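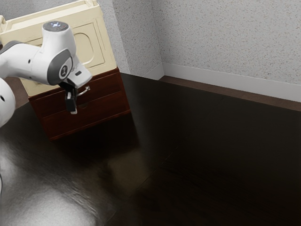
Drawer task, part two: the grasp is fine, the pull is the problem

Posting the second half of my notes on the spring project for our robotics course. Part one covered getting the simulator to run on the lab machines. The assignment is short: an arm in simulation has to open the upper drawer of a small cabinet by its handle, from a cabinet pose it has not been given in advance, and it has to do it often enough that the instructor believes us. Our section has 6 teams. Mine is Mpho Moodley, Lakshmi Gounder and me.

The cabinet asset we drew has two stacked drawers in a wood base under a cream body. The upper drawer has a curved silver handle that bows outward from the front. Other teams got flat-front pieces with knobs. I thought we had the easy one. A bowed handle leaves room for a finger behind it, so in principle the gripper can be a bit off and still catch.

Setup

We run the arm with a position controller at the hand and let the solver work out the joints. The planner is Lakshmi's, called Camard. It takes a handle pose and returns three waypoints: a standoff in front of the drawer, a contact point at the handle, and an end point along the pull direction. The wrapper that resets the cabinet and logs every run is mine and is called Plustska, for reasons that go back to a typo in the first commit. Changing it now would break the paths in Mpho's plotting scripts.

Each reset turns the cabinet by a random yaw. We started with a narrow range and opened it up once the basic motion worked. Nothing else is randomized. The wall, floor and table surface are whatever the scene file shipped with. The table is black and glossy, and I left it alone because rendering has no effect on the contact model and we read the handle pose from state.

What went wrong first

The first version approached along the world x axis and closed. With the cabinet square to the arm this worked. With the cabinet turned, one finger came down on the drawer face and the other closed on nothing. The logs called it a grasp because the gripper had stopped moving before reaching its fully closed width. That check was my code. I replaced it with a check for contact on both fingers with the handle body specifically, and our reported grasp rate dropped by more than half in one afternoon. The old numbers are still in the repo under a folder named "wrong".

Lakshmi then changed Camard to express all three waypoints in the drawer's frame and convert at the end. This should have been done from the start. It fixed the approach.

The wrist

The second problem took longer. The wrist and hand on this arm are bulky compared with the cabinet, and for some yaw angles the planner would bring the hand in with the wrist joint pressed against the cream panel above the drawers. The fingers were in the right place. The wrist was also in the cabinet, or would have been if the solver had allowed it. Instead the contact pushed the whole hand back a few millimeters and the fingers slid off the curve of the handle.

We tried these, in order:

Lower standoff. Helped for small yaw, did nothing for large.

Tilting the hand back from the panel. Worked for clearance, but the fingers met the handle at an angle and slipped during the pull.

Adding the cabinet body to the planner's collision set with a margin of 19 mm. This is what we kept. Some poses now return no plan, and we count those as failures.

Mpho wanted to count them separately. We argued about it and the compromise is that they are failures in the total and have their own column in the table.

The pull

Once the grasp was reliable the pull started failing. The drawer is a prismatic joint with friction and damping set in the asset file. Our pull was a straight line at constant speed, and the controller was stiff in every direction. Any small error in the estimated pull axis turned into side load, the joint would not move sideways, and the fingers gave up before the drawer did.

The fix was to lower the stiffness across the pull axis and keep it high along it. In code this is one diagonal matrix in the drawer frame. I had it in the hand frame for two days, where it did something else entirely. If you copy anything from this post, check which frame your gains are in.

We also slowed the first 90 steps of the pull. I can't defend the number. Shorter ramps slipped sometimes and longer ones made no difference that I could see.

Where it stands

Plustska has logged 1,117 runs since the collision change. I'm holding the success rates for the report, partly because the course rules ask us to and partly because Mpho found a seed that was being reused across batches, so some of those runs are the same run. He is rerunning them overnight on the machine called Brarnex, which is the only one with a free disk.

Still open for May:

The lower drawer. The assignment only asks for the upper one, but there is extra credit.

Getting the handle pose from a camera instead of from state. Lakshmi has a branch. It finds the handle. It also finds the line between the drawers and calls that a handle.

Friction sweep on the drawer joint. We have been using the asset default and I would like to know how far we are from the edge.

Part three will be the sweep if it finishes in time. The gain matrix and the contact check are in the repo under control and eval. The README is out of date, so read the config files first.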